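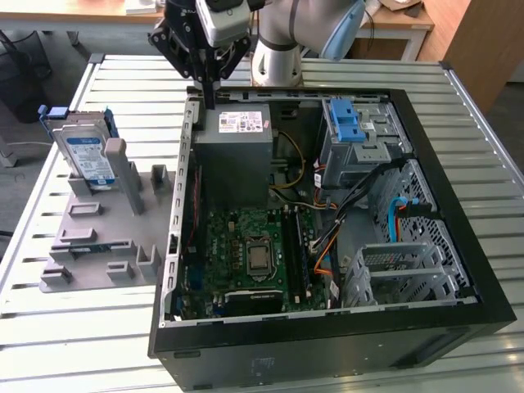

Bench notes / Glenys Sheehan / Rallbridge workshop, back bench / May, started just after 8

Tower from the Fenden batch, on its side, side panel off. Writing as I go so Gwilym can pick it up if I get called away. Sorry for the handwriting, typed up after lunch so some of it is guesswork.

Ticket says "dies when busy, sometimes won't come back until left alone." That's all. No error noted, no idea what it was running. Asked Siwan, she only booked it in. Emiko had its twin a while back and blamed the supply, but hers never came on at all, so not the same thing.

Before touching anything:
- mains lead off, held the power button in a few seconds
- strap on, clipped to bare metal on the chassis (NOT the painted bit, Marcela)
- panel screws in the lid of the small jar, left of the sink

Slatted bench is fine for cases but small screws go straight through. Lost one already. It's under there somewhere, will get the magnet.

Cabling. Whoever was in last did not dress anything. Yellow bundle comes off the supply and hangs out to the right of it in a big loop, orange one wanders down toward the drive cage. Black ones go diagonally over everything on that side. Nothing pinched that I can find but I wouldn't send it out like that. Two ties and it'd be a different machine. Later.

Processor is sat in the socket with the retention bracket round it, can see the bare metal top. Cleaned that before I thought to write down what the old paste looked like. From memory - gray, crumbly at the corners, a bald patch toward the memory side. Should of taken a picture first. If the paste had gone, "dies when busy" fits well enough, but I don't want to stop at the first thing that fits, we did that with the Clundura one and it came back twice.

Memory. Out one at a time, contacts wiped, back in the same slots. Latches stiff. One of them hadn't been fully home I think, there was a click that I wasn't expecting. Not conclusive. Marked the modules with pencil on the sticker so we know which was which.

Expansion card at the bottom edge of the board: left it in. Label too small for me without the loupe and Gwilym has the loupe. It's seated, doesn't rock. Blue slot beside it, blew the dust out.

Drives. The cage has a blue SATA lead and a red one plugged in near the top. Pulled both, looked at the ends, put them back. The blue is a bit loose for my liking. Swap for a latching one from the drawer if there's any left. (There weren't. Added to the list.) Optical bay has the blue plastic latch on top, works, don't force it, they snap and we have no spares for this model. Haven't pulled the bay out yet, no reason to.

Supply. Did not open it, we don't open them. Regulatory label is there and the print is tiny, copied the rating on to the card in the tray so nobody has to lean in with a torch again. Fan spins freely with a fingertip. Sniff test ok. Put it on the Skyrme tester, all rails inside limits, no load though so that says not very much. Would like to try it with a proper load for an hour.

10.40 - called away to the front, back at 11.15.

New paste on, small blob in the middle, cooler down in a cross pattern, fan lead back on its header. Nearly forgot the fan lead. Powered up with panel still off, monitor and keyboard only. Posts first time. Clock wrong by years so the coin cell is flat or near it, changed that while I was there and had to set the time twice becuase I didn't save the first time.

Fan speed at idle reads 900 and stays there. Under the stress run it climbs, comes down again when the run is stopped, seems healthy. Temps settle. No shutdown on the first run. Second run longer, no shutdown either. Memory test started before lunch, one pass clean by the time I got back, leaving it on.

So candidates, in the order I believe them:
1. dried out paste
2. memory module not seated
3. supply sagging under load, can't rule out yet
4. loose drive lead (would expect complaints about files, not power)

Annoying that I did 1 and 2 in the same sitting, now can't separate them. Don't think the customer cares which.

Parts used: paste, one coin cell. Parts wanted: latching SATA leads, get 6, ties, more of the short case screws. Shelf ref for the old stock is 358 if anyone is ordering, the catalog number on the box is out of date.

To do, whoever's on:
- let memory test run overnight, write the pass count on the card
- load test on the supply, Gwilym please, you have the good resistors
- tidy yellow and black runs, keep clear of the fan blades
- find screw
- ask Siwan if the owner can say what it was doing when it went off
- panel back on and one more stress run with it CLOSED, temps with the side off mean nothing much

Marcela asked if we should do the paste on the rest of the Fenden ones as they come through. I'd say yes, takes roughly twenty minutes if you aren't interrupted. Emiko says wait and see on this one. Leaving it with the two of them.

16.20 - memory still clean. Found the screw. Wrong screw, not from this case. Still looking for ours.

Share this entry (0) Comments (2)

This site uses cookies to keep you signed in. Accept Manage settings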